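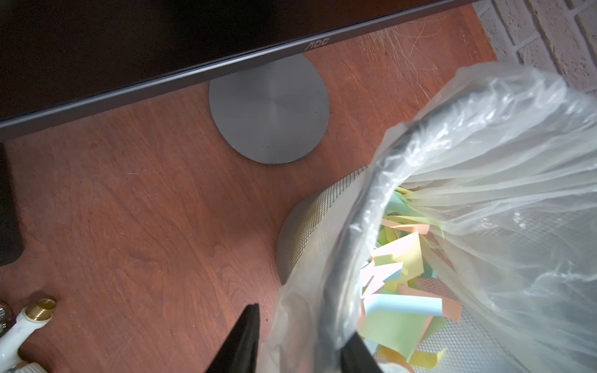
Search this blog Search Go

I gave up on keeping my recipes in a computer this June, after nine years of trying. They are going back on index cards.

My grandmother kept hers in a tin that used to hold Kubíček biscuits. There were over 200 cards in it, most of them in pencil, and a good part were for things she never made. When she moved to a smaller apartment the tin came to me, and I typed the whole lot into one long document. It took most of a winter. I was proud of it, and then I hardly cooked from it.

Part of the trouble was finding things. She named dishes after whoever gave her the recipe, so the plum cake is just "Marek Rusnák" and the dumplings are "the other Marek Rusnák." On the cards I knew them by the stains. In the document I had to remember which was which, and the search gave me both every time.

After that I paid for a recipe program called Dakeo, and later moved everything to Lillumier because a cousin used it. Each move lost something. Fractions turned into question marks. The second one decided that a recipe without an oven temperature was incomplete and put it in a separate folder, which meant nearly all of hers, as she wrote "hot oven" or "not so hot oven" and left it there.

I bought a pack of plain cards, the 4 by 6 size, and I write two or three in the evening. The desk is where I do it, with the monitor off, as there is space enough on the wood beside the round metal stand for a card and a pen. The wastebasket is the mesh kind and it gets the ones I spoil. I spoil plenty. My handwriting had gone bad without my noticing, and the first cards look like a child's. 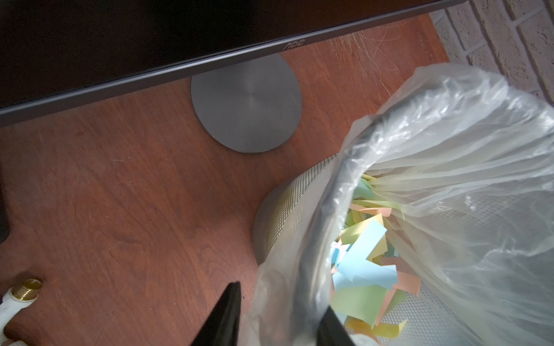 Copying by hand is slow, and I find I read the recipe properly while I do it. The poppy seed roll calls for 16 walnuts, counted, and I had always just thrown in a handful. Her potato soup has no potatoes listed, only a line that says to add them when the carrots are soft. I had the dark screen in front of me for that one and was tempted to switch it on and look up somebody else's version — I left the card as she had it and wrote "4 medium?" in the corner.

So far I have done the soups and most of the baking. Meat is next, then pickles, which I may skip apart from the cucumbers.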